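Selling tips: what to fix before a viewing

Agents love telling sellers to spend. I'd query most of it. Kalberg quoted me 787 to "refresh" two rooms - paint I could do myself for 218.
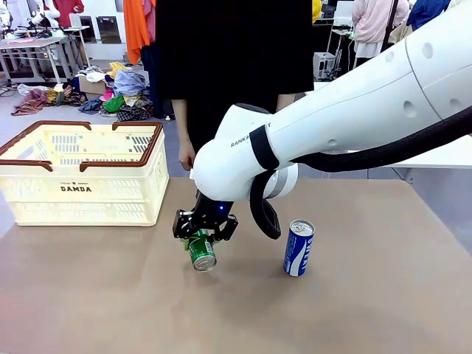

PLELLHAM, May - Skip the scented candles. Buyers wonder what you're hiding. Wash the windows, bleed the radiators and tighten any loose door handles. Fresh grout is worth an afternoon. New taps, I doubt it.

Clear the worktops, but don't pay Colier for storage until you've tried the loft. 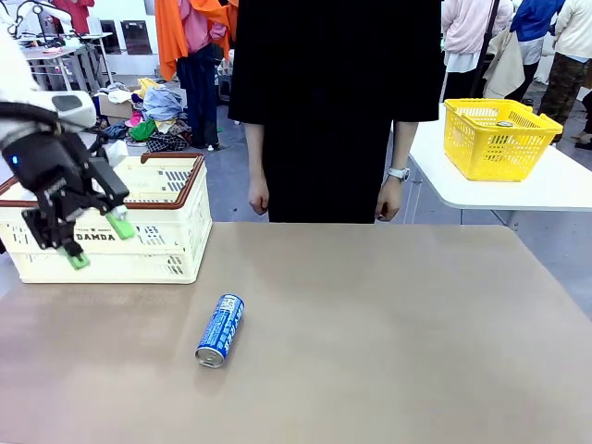
A can on its side and a slotted crate.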